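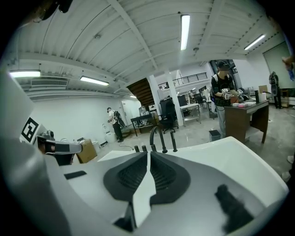 Eine Werkhalle mit Zwischengeschoss sei doch bloß eine Halle mit Balkon, schrieb mir Agbenyega neulich unter die erste Fassung dieses Artikels. Na ja! Ein bisschen mehr steckt schon dahinter, und weil ich selbst seit Jahren in so einem Bau arbeite, schreibe ich es hier einmal ordentlich auf.

Zwischengeschoss (Werkhalle)

Das Zwischengeschoss, auch Galerie oder Mezzanin genannt (vom italienischen mezzanino), ist eine Ebene, die nur einen Teil der Grundfläche überdeckt. Der Rest der Halle bleibt bis unters Dach offen, und genau das mag ich daran: Man steht unten am Tisch und bekommt trotzdem mit, ob oben jemand ist.

Aufbau

Getragen wird die Ebene von Stützen oder von der Hallenkonstruktion selbst. Zum Luftraum hin braucht sie ein Geländer, häufig aus Metall, so wie das schwarze bei uns. Hinauf führt meist eine gerade Treppe. Unsere ist aus Holz, neben einer weißen Stütze, und ich finde Holz in einer Halle mit weißem Wellblech-Look an der Decke und weißen Stahlträgern einfach freundlicher (Geschmackssache, klar). In der alten Halle bei Devlow hatten wir Gitterrost, 14 Stufen, und jeder Schraubendreher, der oben herunterfiel, landete garantiert unten.

Nutzung

Oben lagert man gern Leichtes oder richtet Büros ein. Unten stehen Tische, Rollwagen und Stühle, also alles, was man ständig hin- und herschiebt. Bei Devlow waren es oben 210 Quadratmeter, viel zu viel, das halbe Geschoss stand voll leerer Kartons!

Licht und Luft

Leuchtstofflampen unter der Decke erhellen die offene Fläche, unter der Galerie selbst wird es aber schnell schummrig. Da gehören eigene Leuchten hin, bei Devlow haben wir im Dezember 2 Stück nachgerüstet. Warme Luft sammelt sich oben, im Sommer merkt man das nach drei Minuten am Schreibtisch.

Abgrenzung

Eine Lagerbühne wie das System Clekon lässt sich abbauen und woanders wieder aufstellen, ein gemauertes oder betoniertes Zwischengeschoss natürlich nicht. Im Alltag sagen trotzdem alle Bühne, ich auch.

Siehe auch: Empore, Hängeboden, Lagerbühne

Zuletzt bearbeitet: 5. Okt. 2018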